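Category: Cricket > Scoring, Stats and Playing Conditions

Net run rate when a side is bowled out early
Posted by covers_on, September 1, 2025

Lavport were set 131 off 20 overs by Nimau and were all out for 123 in 17.4. The league table divides 123 by 17.4 to get their run rate for the match. Two errors there, I think. The .4 is four balls, so as a decimal it should be .667, and a side bowled out is charged its full 20 overs anyway. 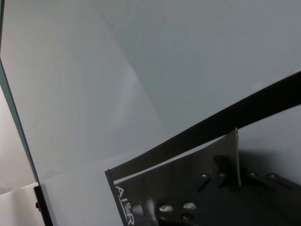 The correct figure is 123 over 20, or 6.15 an over. The table has them at 7.07, which puts them above Rondonuwu on net run rate with points level.

deepthird44
Agree on the full quota. Check the league's own rules first though. Ours used actual overs faced until last August.

covers_on
Checked. Playing conditions say "overs to which the side was entitled".

Clodel_scorer
Then it's settled for Lavport, but Nimau's bowling side has to change too. Overs bowled becomes 20 in their row. People fix one and forget the other.

legbye_pedant
I'd still say the rule is a poor one. A team that goes hard and loses its last wicket in the 18th is charged for balls it never faced.

deepthird44
It has to be. Otherwise 40 all out in four overs counts as ten an over.

legbye_pedant
Fine, but wickets lost would be a better tiebreak — or just head to head.

covers_on
Separate thread please. Correction sent to the league with both rows reworked.

Contact the moderators | © Clodel Cricket Forum | Back to top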